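Frequently Asked Questions: The Clusenel Study on Learning from Corrections

Last reviewed 30 August 2026

What was the purpose of the study?

The Clusenel study asked whether a small robot arm learns a placing task more quickly when a person corrects its mistakes than when it is given only complete demonstrations. Both approaches are in common use. Our interest was in how they compare when the total amount of human effort is held the same.

Who carried out the work?

The study was led by Dr Afaf Abou Jaoude at the Plarbridge laboratory. Oratile Naidoo was responsible for the learning software and Cuiping Gu for the statistical analysis. Enquiries about the data should be addressed to Debora Bianchini.

What does a "correction" mean in this context?

The arm first attempts the task under its own control. If the operator judges that it is about to fail, he or she takes over, guides the arm back to a sensible position and then returns control. Only the section steered by the operator is recorded as a correction. The remainder of the attempt is kept for reference but is not used in training.

Operators are asked to step in as late as they reasonably can. Early takeovers produce recordings that look much like ordinary demonstrations, and the comparison loses its meaning.
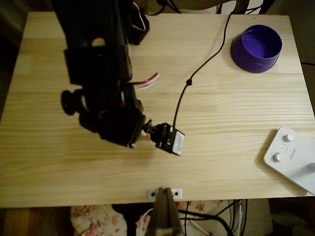 Each operator completes a practice period before any recording is kept. Practice attempts are deleted at the end of the period and do not appear in the published set.

How much data was collected?

The starting policy was trained on 500 full demonstrations. A further 993 corrections were then recorded. The comparison policy received additional demonstrations of equal total duration in place of the corrections.

What was the main result?

The policy trained with corrections succeeded more often when objects were placed near the limits of the arm's reach. For objects close to the centre of the work area we found no clear difference between the two. The full tables are given in the technical report.

Were any recordings excluded?

Yes. We removed 154 recordings before training -- most of them because the joint readings and the video had drifted out of step. The list of exclusions is supplied with the data.

Can the results be applied to other robots?

We advise caution. All trials used one design of arm and one family of tasks. A repeat of the study on a second arm, named Lukley, is due to begin in November under Chantelle Magagula.

How may I obtain the data?

Requests should be made in writing, stating the intended use and the name of the institution. The set may be used for teaching and for non-commercial research -- other uses require a separate agreement.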